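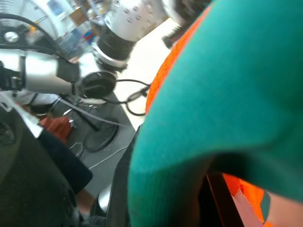
Can the Gresska wrist kit be fitted to an arm that was built at home?

In most cases it fits. The arm needs a flat end plate, four free screw holes and a power supply that gives 15 volts or more. If your end plate is round, order the adapter ring together with the kit, as it is not sold alone.

Gresska wrist kit, version two

The kit is for people who build or repair a small arm in a garage, a spare room or a shared workshop. It adds one turning joint between the last link and the gripper. We started to make it in Dratthorpe, where Orsolya Kelemen wanted to handle soft things such as knitwear and bags, and the old wrist turned too roughly for that. The second version has a slower start and a slower stop. You will notice this most with cloth, which slips when a wrist begins to move suddenly.

What you receive

Wrist joint with motor, assembled and greased
Two cables, one for power and one for signal
Set of 16 screws, with spare ones included
Hex key
Printed guide in English and Hungarian

The gripper is not included. Fingers from Vurnetti fit without changes. Other makes usually need new holes, and the guide has a drilling pattern on its last page that you can cut out.

Fitting

Plan one evening for the work. Switch off the arm and support it from below before you remove the old end plate, because the links may fall when the brakes have no power. Put in all the screws by hand first and tighten them afterwards, going across the plate and not around it.

Leave a loop in the cable at each joint. Margit Kelemen, who tests every kit before it is sent, uses a loop as wide as her hand. A cable that is too short will pull out of its connector at full turn -- this is the most common fault in the kits that come back to us. Loose cables on the floor should be moved to the wall side before the first test.

Run the first test at low speed with nothing in the gripper. After that, try an old sweater or a towel.

Data

Turning range: 290 degrees
Weight: about 40 ounces with cables
Warranty: 29 months

Orders and spare parts

We build in small groups, and the next one will be ready in November. Spare cables and screws are always in stock. In the Baltic countries please order from Butkienė, who also does repairs there. When you write to us, tell us the length of your last link -- without it we cannot choose the right cable.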